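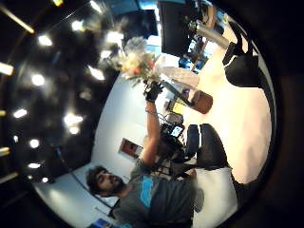 A bunch of flowers held up high by the stems, with orange-red in among the pale ones.

Why do cut flowers stay fresh?

I love getting flowers, and I ask way too many questions about them. My biggest one when I was little was this: if you cut a flower off its plant, how come it doesn't flop over right away?

Well, a cut flower is still alive! It has lost its roots, but its stem still works like a bundle of super skinny straws. Water goes up those straws to the petals and leaves. Then a bit of it slips out into the air through teeny holes in the leaves (way too small for you to see), and that pulls more water up behind it. So a flower in a vase is drinking all day long.

Look at the stems next time you get a bouquet. If they've been out of water for a while, air can get into the straws and block them. That's why grown-ups snip the ends before the flowers go in the vase. I cut off nearly 2 centimeters, on a slant, and I ask you to get a grown-up for that part too, please. Flower scissors are sharp!

What about the wrapping? Lots of bouquets come in a sleeve made of plastic or paper. It keeps the petals from getting squashed on the trip home, but take it off once you get there so the air can move around the blooms.

And those pale, feathery bits that poke out between the big flowers? Florists call them fillers. They fill the gaps and make the whole bunch look fluffy. My favorite flower stall in Bikthorpe has buckets and buckets of them every May, and I always want to stick my nose right in.

Want to see the straws at work? Put a white flower in a glass of water with plenty of blue food coloring, and leave it overnight. In the morning, check the edges of the petals. Mine went blue in little lines, like a map with rivers on it! Daisies and carnations are both good for this. If yours is slow, give it one more day, and don't forget to snip the stem first.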